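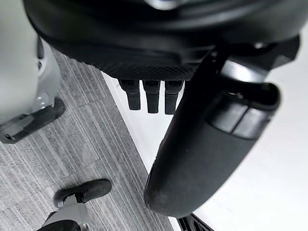

Grau gestreifter Teppichboden im Arbeitsraum, wer hat das wirklich länger als ein Jahr?
Forum > Boden und Wand > Textile Beläge

Kantenfräse
09/02/2018
Wir haben im Arbeitsraum grau gestreiften Teppichboden, und ich soll jetzt entscheiden, ob im Nebenraum derselbe reinkommt. Der Verkäufer von Lindqvist schwört auf das Zeug. Unempfindlich, rollengeeignet, Druckstellen "stehen von selbst wieder auf". Ich glaube davon erst mal kein Wort. Es geht um schwere Sachen mit kleinen Füßen, also Ständer, Metallregale, so etwas. Angebot liegt bei 1.045 Euro mit Verlegen. Wer hat Erfahrung, und zwar bitte nicht nach zwei Wochen?

Musyoka Langat
Was heißt schwer? Und welcher Flor? Ohne das kann man dir nichts raten. Schlinge und Velours sind zwei völlig verschiedene Geschichten.

Kantenfräse
Kurze Schlinge, verklebt. Gewicht pro Ständer müsste ich nachsehen, zwei Leute tragen das. Fußplatten eher klein und kantig.

fugenkratzer
Kurze Schlinge verklebt ist das Beste, was du bei Teppich kriegen kannst. Im Büro liegt der bei uns seit 11 Jahren und sieht ordentlich aus. Heller Ton übrigens, Sandfarbe. Ich würde wieder nehmen.

Kantenfräse
Sandfarbe ist nicht grau. Und was steht bei euch drauf, Schreibtische?

fugenkratzer
Schreibtische und ein Kopierer. Der Kopierer hat Rollen, da ist eine Mulde, ja. Sieht man nur, wenn man ihn wegschiebt.

Mutua Chege
"Sieht man nur, wenn man ihn wegschiebt" ist genau das Problem. Wer seine Sachen öfter umstellt, hat überall Mulden. Ich habe das mit dem Eiswürfeltrick probiert (Würfel in die Delle, schmelzen lassen, bürsten). Bei Wolle ging es halbwegs. Bei unserer Kunstfaser hatte ich danach eine Delle mit Wasserrand.

Musyoka Langat
Der Eiswürfeltrick ist ein Internetmärchen. Dampf hilft, feuchtes Tuch drauf und Bügeleisen mit Abstand. Aber erst an einer Ecke testen, Polypropylen nimmt Hitze sehr übel. Wenn der Rücken unter der Platte zusammengedrückt ist, bringt beides nichts.

Kantenfräse
Der Verkäufer sagt, der Rücken könne gar nicht zusammengedrückt werden. Auf Nachfrage nach einem Prüfbericht kam ein Prospekt.

Parkettschreck
Nimm doch einfach Vinyl. Teppich im Arbeitsraum habe ich nie verstanden. Jede Schraube, die runterfällt, ist weg, und jeder Abrieb von schwarzem Gummi bleibt als Streifen drin.

fugenkratzer
Vinyl kriegt genauso Druckstellen, nur gehen die dann gar nicht mehr raus. Und es hallt. Wir hatten vorher so einen Raum, Telefonieren war eine Qual.

Parkettschreck
Kommt auf die Nutzschicht an. Unseres von Juswood hat keine einzige Delle.

fugenkratzer
Wie lange liegt es?

Parkettschreck
Seit Juli.

Musyoka Langat
Dann reden wir in ein paar Jahren noch mal.

Mutua Chege
@Kantenfräse: Warum keine Fliesen? Teppichfliesen kann man einzeln tauschen. Kauf gleich eine Kiste mehr aus derselben Charge, nachbestelltes Grau passt nie. Unter die Füße gehören Lastverteiler, 100 mm Durchmesser, hart. Bloß kein Filz, der arbeitet sich in die Schlinge rein.

Kantenfräse
Fliesen habe ich von Grurnley als Muster hier, 3 Stück. Laut Karton ebenfalls "unverwüstlich". Ich habe gestern einen Wagenheber auf eine gestellt und lasse ihn da. Lastverteiler klingt vernünftig, solange keiner drüber stolpert.

fugenkratzer
Ein Wagenheber ist doch kein Vergleich. So testet kein Mensch einen Bodenbelag.

Kantenfräse
Kleine Fußplatte, viel Gewicht, steht lange. Finde ich näher dran als der Prospekt.

Musyoka Langat
Wie lange soll er stehen? Unter vier Wochen sagt das wenig. Und miss die Tiefe gleich nach dem Wegnehmen und noch mal am nächsten Tag, sonst weißt du über das Aufstehen gar nichts.

Kantenfräse
Vier Wochen gehen. Das Angebot läuft vorher ab, aber das wird er mir schon noch mal schreiben. Messschieber ist da, ich melde mich mit beiden Werten.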